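Eden Wire Dish Rack, Black
Item no. 1376

I've been selling kitchen things out of my shop in Tarlow long enough to have gone through a sad pile of dish racks at home, and I'm pretty picky about what gets onto these shelves now. The Eden made it! It's a slim little rack for small kitchens (mine is tiny, you can touch both walls from the sink), and I've been using one for most of the winter.

What I like best is the low basket. I can reach in from any side, and a wide salad bowl sits on it just as happily as a row of saucers. My old rack had those deep slots that only fit one kind of plate, and it drove me nuts every single evening.

My friend Dorota Czarnecka bought two, one for her kitchen and one for her daughter's first apartment, and she says the daughter keeps cookbooks in hers. Well, why not!

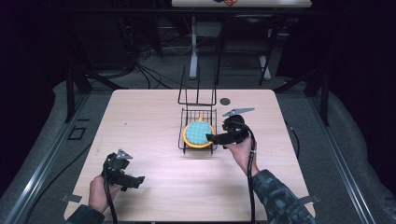 Black wire rack with a round plate or lid in the basket.

A few practical notes, as I get the same emails over and over. The rack comes in one piece, so there are no screws and no little bag of parts to lose. There's no drip tray in the box. I put a folded towel under mine, but the Ernus mat (the gray one, on the mats page) is the right size if you want something neater. Wash the rack with warm water and dish soap every week or so, dry it with a cloth, and please don't use steel wool on it, you'll scratch the finish.

Heavy cast iron is too much for it. Bogumił Górecki wrote to ask about his Dutch oven and I told him no, keep that on the stove. Everyday plates, mugs and lids are fine.

Size: the long side fits on a standard counter with room left for the soap. If your counter is very narrow, measure first, or send me the measurements and I'll check against the one at home.

Weight: 669 g
Color: black only for now. White is coming in March, if the supplier keeps their word this time.
In the box: one rack

Shipping goes out from the Zawadzka street shop within 4 working days. I pack everything myself, so if you order several things they'll all come in one box. Returns are fine as long as the rack is clean, just put a note in with your order number so I know who it's from.

Questions go to me, Iwona Wysocka, through the contact form. I usually answer in the evening, after the dishes.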